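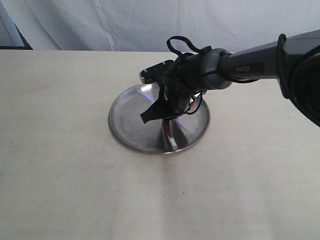 What makes a metal plate worth keeping on the table every day? A rim that is easy to hold, and a surface you are not afraid to scratch.

I learned this from Anisa Sumampouw, who keeps a small shop for tableware in Silthorpe. I visited her in May, and I stayed much longer than I had planned. On her shelves the metal plates stand beside the ceramic ones, and customers always touch the metal ones first. She thinks they like the sound.

My own family ate from such plates when I was a child. My grandmother had 11 of them, and they survived four kitchens. Later we became ashamed of them and bought porcelain, of which very little is left.

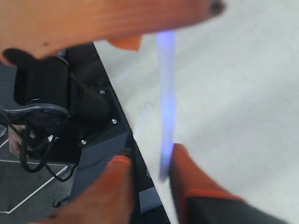

Choosing and cleaning

Anisa tells her customers to run a finger under the rim before they pay. If it catches the skin, put the plate back. For washing she uses warm water and a soft cloth, always moving in circles.

Berkay Yalçınkaya, a cook at the Andura, disagrees with her on one point. He has used the same metal plates for seven years and scrubs them as he likes. "A plate is for food," he told me.
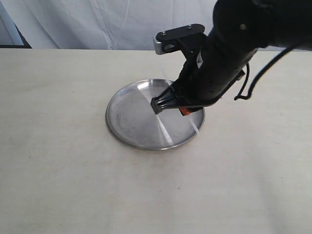 I prefer shallow plates for bread, cheese and cut fruit, and deep ones only for soup. A raised rim matters even on a shallow plate, because olives roll. On a pale table like this one, the round metal plate also needs no cloth under it to look well, and the light along its rim is decoration enough for my breakfast.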